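餐饮指南 > 教程 > 点评写作 > 如何建立到店用餐记录并整理成点评

首页 教程 商户 地区 论坛 登录

最后更新：10月

如何建立到店用餐记录并整理成点评

本教程说明如何在用餐前、用餐中和用餐后记录信息，并把记录整理成一篇可以提交到 Brirkik 的餐厅点评。适用于堂食餐厅，包括正餐、快餐和咖啡馆。外卖点评的字段与堂食不同，见文末的补充说明。

阅读前需要准备：一个已通过邮箱验证的 Brirkik 账号，一份电子表格或纸质记录本，以及至少一次真实的到店消费。没有消费凭证也可以提交，但点评不会带“已核实”标记，在默认排序中的位置靠后。

一、建立记录表

每次用餐占一行，同一家餐厅的多次到访分行记录，不要合并。推荐的列如下：

店名
分店或街区
到访时段（早、午、下午、晚）
是否预约
同行人数
等位时间
点单到上第一道菜的时间
菜品名称
菜品单价
菜品备注
饮品
服务备注
结账方式
实付金额
是否使用优惠
凭证存放位置

店名一列请照招牌或账单抬头填写，不要写简称。连锁店要填分店，否则整理阶段无法判断几条记录是否属于同一地点。菜品名称照菜单抄写，包括大小份和加料。如果菜单是外文，保留原文，译名写进备注。

“等位时间”与“点单到上第一道菜的时间”必须分开。前者反映客流和排位管理，后者反映厨房出餐。两项混在一起以后，读者看到“等了很久”无从判断是在门口等还是在桌边等。

如果使用电子表格，把到访时段和结账方式设为下拉选项，把单价和金额设为数值格式。备注列设为自动换行。不建议在记录表里直接打分，评分放到整理阶段进行。

二、用餐前的准备

出发前查看三项信息：营业时间、是否接受预约、最低消费或服务费规定。这些信息抄进服务备注，到店后核对。页面信息与门店实际不一致的情况很常见，尤其是厨房的最后点单时间，往往早于标注的关门时间。

使用团购券或折扣券的，先读完使用条款，重点是下面几处：

适用日期是否排除周末或节假日
是否限定堂食
是否可与套餐价叠加
一桌可用张数
酒水和服务费是否在抵扣范围内
未用完的面额是否退还

条款截图保存，与凭证放在同一文件夹。券的面额和购买价都要记，整理时用菜单原价作为描述基准，实付金额单独说明。只写折后价会让读者对价位产生误判，例如一份套餐菜单原价79元，用券后的支付金额低于此数，点评中仍应先写79元，再注明用券。
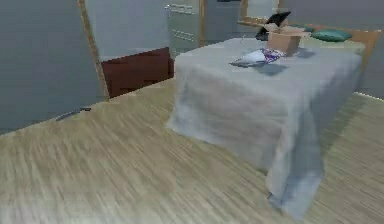
预约成功后记录预约渠道。电话预约与平台预约在部分餐厅使用两套名单，到店时如果查不到，说明渠道可以缩短核对时间。多人聚餐的，提前确认是否有人对食材过敏，并在预约时告知门店；门店的答复方式（当场确认、回电确认、未答复）写入服务备注。

三、到店后的记录

到店后按时间顺序记录，不必写完整句子，关键词即可。建议记录的时间点有四个：到店、入座、点单完成、第一道菜上桌。用手机便签的，可以打开自动时间戳，省去手动填写。

入座后查看菜单，确认菜单是否标有份量、辣度和过敏原。季节菜单和黑板菜单不一定出现在线上页面，需要单独抄录。黑板菜单如果没有标价，点单前询问价格并记下答复。

点单策略影响点评的参考价值。只点一道菜的点评可以提交，但应在正文中说明。首次到访建议覆盖以下类别：

门店的主打菜一道
同类餐厅普遍供应的常规菜一道
主食或配菜一道

常规菜用来横向比较。比如意式餐厅可以选番茄酱底的面，粤式餐厅可以选炒饭或白切鸡，面馆可以选不加料的汤面。这类菜配料少，火候、咸度和原料状态容易分辨，各家之间也有可比性。

每道菜上桌后先记三项：上桌时的温度，摆放状态，与菜单描述是否相符。温度用“烫”“温”“凉”三档即可，不需要温度计。随后记录口味。口味备注按咸、甜、酸、油、辣分别写，没有明显感受的可以留空。避免只写“好吃”或“一般”，这两个词在整理阶段无法还原出任何信息。

口感备注写具体部位。“饼边脆、中心软”比“饼底不错”有用，“肉片边缘干、中间正常”比“肉有点老”有用。如果同一道菜前后差别明显，例如放置一段时间后变软，记下大致是用餐的前半段还是后半段。

出现问题时的处理也要记录。菜品有误、缺菜、过凉等情况，先向服务员提出，再记录门店的处理：重做、退菜、折扣、口头致歉，或没有处理。未向门店提出就写进点评的问题，应在正文中注明“当场未反映”。

拍照以菜品和菜单为主，避免拍到其他顾客的面部。店内贴有禁止拍摄标识的，不要拍照，改用文字记录。

四、结账与凭证

结账时核对账单，确认以下内容：菜品数量，加料费用，茶位费或餐具费，服务费比例，优惠抵扣。核对无误后再付款。账单与菜单价格不一致的，当场询问，把答复写入备注。

Brirkik 接受的凭证为纸质小票照片、电子账单截图和平台订单页。照片需清楚显示店名、消费日期和总额，其他信息可以遮盖。卡号、会员号和手机号必须遮盖，系统不会代为处理。热敏纸小票容易褪色，当天拍照存档。

拆分付款的，上传整桌账单，不要只上传个人付款页。审核时以整桌金额和同行人数计算人均，个人付款页会造成人均偏低。由他人付款的，可以请付款人提供账单照片，提交时勾选“同行人付款”。

五、整理评分

评分在用餐后隔一晚进行。分项共四个：菜品、服务、环境、性价比。每项单独给分，总分由系统加权得出，满分为一百。用户不能直接修改总分。

菜品分以记录表中的备注为依据，逐道给分后取平均。主打菜与配菜权重相同，如果认为主打菜更重要，在正文中说明，不要通过压低其他菜的分数来调整。

服务分考察点单准确度、响应速度和问题处理。服务员态度冷淡但流程没有差错的，扣分应低于上错菜且未更正的情况。环境分考察噪声、座位间距、清洁和通风。性价比以菜单原价计算，不计入优惠。

多次到访的，以最近一次为主，前几次作为参考。两次体验差别很大时，建议分开给分，再在正文中并列说明。Joelle Tannous 在论坛置顶帖中给出过一个处理实例：她在 Valititz 的堂食首访总分92，再访因午市换了套餐，菜品分明显下降，她没有取平均，保留了两条记录，并在再访点评的第一段写明套餐变化。审核组目前按这个方式处理同类点评。

六、撰写正文

正文建议按以下顺序：

到访条件：时段、人数、是否预约、是否用券
菜品：按上桌顺序，每道菜一到三句
服务：只写与本次用餐有关的事实
环境：座位、噪声、照明
价格：菜单原价与人均
适合的用餐场合

到访条件放在最前面。周二下午的两人用餐与周末晚市的多人聚餐，等位、噪声和出餐速度都不可直接比较，读者需要先知道条件。

菜品段落只写吃过的菜。邻桌的菜、菜单上看到但没有点的菜，不作评价。引用服务员对菜品的介绍时注明来源，例如“据服务员介绍，面团隔夜发酵”。原料产地、自制与否等信息，如果只有菜单上的说法，写“菜单标注为”。 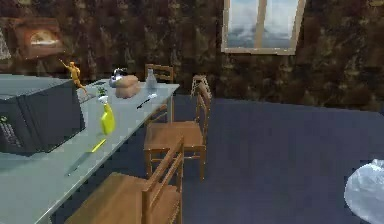

句子尽量短，一句话写一个判断。下面是修改前后的对照，修改由论坛版主 Colin Haslam 提供。

修改前：环境很好，服务也很热情，菜品整体都不错，就是有一点点咸，下次还会再来。

修改后：靠墙座位间距足够，邻桌谈话听不清。点单后主动确认了少辣。炖牛肉偏咸，配的米饭可以平衡。烤时蔬咸度正常。

修改后的版本没有总体判断，总体判断由评分承担。若希望保留结论，放在最后一段，限一句。

负面内容的写法与正面内容相同，写事实和处理结果，不推测原因。“汤端上来是温的，提出后重新加热”可以发布；“厨房肯定是提前做好的”会被退回。涉及食品安全的，例如异物、疑似变质，除发布点评外，应向当地主管部门反映，并在点评中只陈述所见。

不要写出服务员的全名。需要区分时使用岗位，如“前台”“点单的服务员”。表扬也按此处理。

七、提交与审核

登录后进入商户页，选择“写点评”。如果商户不存在，先提交新增商户申请，填写店名、地址和营业状态，审核通过后再写点评。名称相近的商户需核对地址，例如 Palma 与 Palma 外带窗口在系统中是两个商户，前者没有外带评分项。

提交步骤：

选择分店
填写到访时段和人数
填写四个分项评分
粘贴正文
上传图片
上传凭证
预览后提交

正文从电子表格粘贴时会带入多余的制表符，先粘贴到纯文本编辑器，再复制到输入框。图片按菜品命名有助于自己查找，系统不读取文件名。图片上传后可拖动排序，第一张作为封面。

审核结果分为通过、退回修改和不予发布。退回修改的点评会附原因，修改后重新提交即可，不影响账号。常见退回原因有：凭证与商户不符，正文与其他点评大段重复，出现联系方式，对未消费的菜品打分，正文只有表情符号或感叹语。

不予发布的点评可以申诉一次。申诉时只需说明事实并补充凭证，不必重复正文。Yaa Essien 负责申诉分组，申诉信请从账号页面的表单提交，私信不进入处理队列。

八、更新与撤回

点评发布后可以修改正文，评分修改需注明原因。以下情况建议更新：换厨师或换菜单，价格调整，迁址，门店对所述问题作出了处理。更新内容写在原文上方，以“更新”二字开头，原文保留。

门店停业的，不要删除点评，使用商户页的“报告停业”功能。门店改名但地址和经营者不变的，提交合并申请。

商户可以公开回复点评。收到回复后是否更新由作者决定。如果商户在私信中以退款或赠券为条件要求改分，保留私信截图并举报，不要自行公开私信内容。

接受门店邀请、免单或赠菜的用餐，必须勾选“受邀用餐”。勾选后点评正常显示，不计入商户总分。部分赠送的同样需要勾选，包括仅赠送甜点或饮品。面向全部顾客的赠品不在此列。

九、记录表的维护

记录行数增多以后，按店名排序检查重复，按月备份。凭证文件夹以店名加到访时段命名，与表格最后一列一致。长期记录者可以增加一列“可比菜”，填入每次点的常规菜名称，便于筛选。

Ignacio Quiroga 提供的表格模板包含上述全部列，另有一个人均计算页。使用模板时注意，人均公式把服务费计入，茶位费需要手动填写。Stiretti 表格应用打开该模板会丢失下拉选项，需重新设置。

补充说明：外卖点评

外卖点评不评环境分，增加包装分。记录项中的等位时间改为下单到送达的时间，并注明配送方式。温度以打开包装时为准。汤汁渗漏、餐具缺失记入包装备注。配送延误由平台骑手造成的，不计入商户服务分，可在正文中提及。

自取订单按外卖处理，配送方式选择“自取”，并填写到店后的等候时间。

相关页面：点评凭证要求、受邀用餐标注规则、商户合并申请、团购券条款阅读指南（作者 Milagros Cabral）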